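# Robotics Club: the Sofa Project

7 November 2021

Welcome to the gallery page of the Dirkcombe robotics club, which has spent this year teaching an arm to tidy up after people who could perfectly well tidy up after themselves. Most of us are in that category.

The idea came out of our first meeting in May. Ruairí Moynihan had wanted to build a combat robot. Orla Madigan had wanted to build anything other than a combat robot. The compromise was housework, and both of them have complained about it at every meeting since.

We work almost entirely in simulation. The club's budget would cover a very nice sofa or a very small part of an arm, and in the simulator we can have both, in whatever colour we like. We also get to drop things from the ceiling without filling in a form. The members' notes below are more or less as they were handed in, with the spelling fixed and one paragraph about Ruairí's lunch removed.

## The room

We call the simulated living room Toom. It began as a typo for "room" in a folder name, and by the time anyone spotted it there were 19 scripts pointing at the folder. Renaming it is on the list. It has been on the list for quite a while.

Toom has a floor, a sofa and an arm. Early versions also had a coffee table, but the planner kept treating it as the most interesting object in the world and steering grandly around it, even when the job was nowhere near. The table has been retired. Sixten still asks after it.

## The task

The rules fit on an index card. Something soft and crumpled lands on the sofa, and the arm has to pick it up and take it away without hauling the cushion along for the ride. We chose soft things on purpose, having done blocks last year. Blocks are lovely. You close the gripper and there's a block in it. A crumpled bit of film has no proper edge to grab and no opinion about which way is up, and if you squeeze a little too high you come away with a fistful of air.

Our grasp planner is called Gindska, after a cat in a story that Orla was writing at the time. The cat was also poor at letting go of things.

## The picture

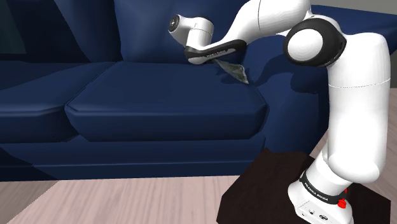

**Gobnait Lenihan**
*Simulation lead and keeper of the sofa*

The arm is a Franka Emika model, and the navy sofa is my own work, piping included. I spent far longer on the piping than the task required. The fingers are right down against the seat with the crumpled greenish stuff pinched between them, and the tail of it is draped over the cushion. I wanted the gripper coming in low like this because a cautious approach from higher up tends to close on nothing, then carries the nothing away with tremendous care.

The trouble with going low is the cushion. Set the seat too stiff and the planner reports a collision with the furniture and sulks. Set it too soft and the fingers sink in as though somebody's left the sofa out in the rain. I have tried a good many values in between and written them all down in a notebook, which Tsz-kin has described as "a diary, but sadder."

Blue was a club vote. I wanted mustard.

## Notes from the others

**Tsz-kin Chiang**
*Logging and spreadsheets*

We have 3,808 attempts in the log to date. Please stop naming your runs "final". If you must, put a number after it, and please don't put the same number as the person before you.

**Sixten Sjöberg**
*Motion planning*

I look after the part where the arm travels from wherever it is to wherever it ought to be. This takes 5 settings, and I understand 2 of them well. The others I leave as I found them. The elbow used to swing out wide on the way in, like someone reaching across you for the salt at dinner, and I've got that mostly under control by changing a setting I don't understand. It's in the commit message, more or less in those words.

**Orla Madigan**
*Grasping, and Gindska*

Release is next. Picking things up gets all the attention and then you have a gripper hovering over a bin with a scrap of film caught on one finger, waving it about like a small flag. I have a theory involving a wiggle. Ruairí has a theory involving speed, and we'll be trying mine first.

**Ruairí Moynihan**
*Entries, travel and morale*

I've put us down for the student showcase at Plaritz. The theme is "Robots at Home" and the entry form asks what our robot would fight. I made that bit up, but I did check. Could everyone send me their shirt size by the next meeting - a real size, Sixten, not "normal".

New members are welcome any time. Bring a laptop and a charger, and if you happen to have strong feelings about mustard upholstery, come and sit by Gobnait.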